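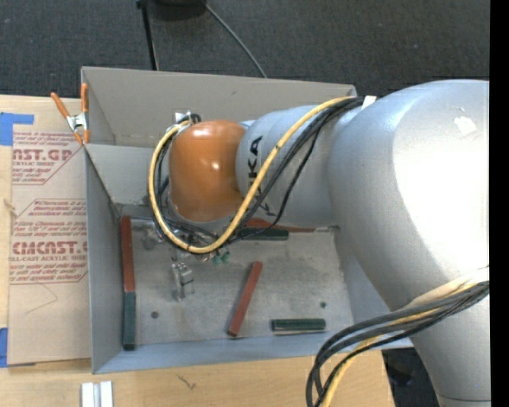
Muthoni Obura has been thinking about building blocks for most of her working life, and ten minutes in her company is enough to make you want to tip a boxful out on the nearest floor. She runs the block sessions at Kustis, the play library above the old Petrenko bakery, and she has strong views on how many pieces anyone should start with. Hardly any, is the short answer. Three red bars, three green bars and a grey bin with a good high wall will keep her happy for an entire morning. "People see six blocks and ask where the rest are," she says. "I tell them to have a go first. You'd be amazed how much there is in six!"

She's right, too. I had a go. You can stack them crossways, or lay them end to end, or take turns with the colours, and then you start wondering which way up looks best and suddenly your tea is cold.

The full collection runs to 2,149 pieces, and she can tell you where nearly all of them came from. The first lot belonged to a nursery that was closing. Others arrived in carrier bags, biscuit tins and, once, a pillowcase. For ages everything lived together in one enormous chest. "It was lovely to look at and useless to play with. The children would dig and dig and never build anything. Adel Cherkaoui finally said, 'Why don't we split it up?' and we spent the whole of May on our knees."

Now it all goes by shape first and colour second, and she gets very animated on the subject. Why that way round? "Shape is what your hand wants. If you're building a wall and you need a long one, you need a long one. You'll put up with a green when you wanted a red, but you can't put up with an arch."

And the bins? I'd assumed something smart and matching, but she likes them plain and a bit battered. "Scratches on the bottom are fine. Stains are fine. I want to see the colour of the block, and grey is marvellous for that, red just sings on it." Open tops are a must (lids get lost, or sat on), and she won't have a bin filled more than one layer deep for the under-fives. "Spread them out. Let them lie any old how. A child can look in and choose, and choosing is half the fun."

We talked for a while about bars, which are her favourite shape by miles. Cubes she finds "a bit pleased with themselves". A bar can be a plank, a post, a bridge or a fence, and it falls over with a proper clatter. Elsie Heywood, who takes the Friday group, prefers cylinders, and the two of them have been arguing about it happily for years.

Before I left, I asked what she'd say to someone with a jumbled box at home. "Take out two colours and one shape, and put the rest in the cupboard. Bring something different out next week. And do get down on the floor with them, it's much more fun down there." I've already done the first part. The cupboard is very full.

50 shares
2 comments

Related
Asmaa Helmy on mending wooden puzzles
A rainy afternoon at the Lestum toy swap
How we store our marble runs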